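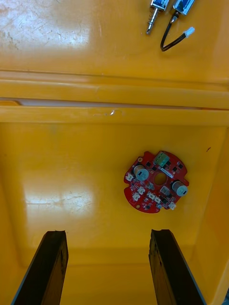 2 min read

Review: Kanaan Yellow Parts Bin
Prepared by Jihad Akl for the Deltumdale equipment library
July 23, 2018

The library acquired the Kanaan bin in March to replace the shallow Sudell trays at the small components bench. It is a large molded plastic bin in a strong yellow, with a ribbed ledge and a soft corner where the floor meets the side wall. Dropped screws are easily swept out of that corner by hand.

The finish marks readily. Scratches and scuffs show on the floor of the bin, and overhead light leaves a bright patch of glare that members sorting fine parts may find tiring. Moving the bench lamp to one side is recommended. The damage is cosmetic, and the library has recorded no cracks in the bins on loan.

Color is the principal advantage. Silver metal frames, blue-wrapped coils and black leads all stand out against the yellow — a clear improvement on the gray trays, in which plungers were frequently overlooked. 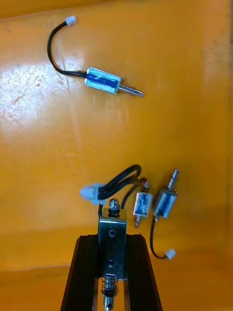
Suitability and Rating

The bin is approved for solenoids, relays and similar parts. It has no dividers, and leads with connectors should be kept apart to prevent tangling. Members who require compartments should request the Zadeo insert, stock number 846, at the front desk. Loans are limited to 30 days.

Rating: four out of five.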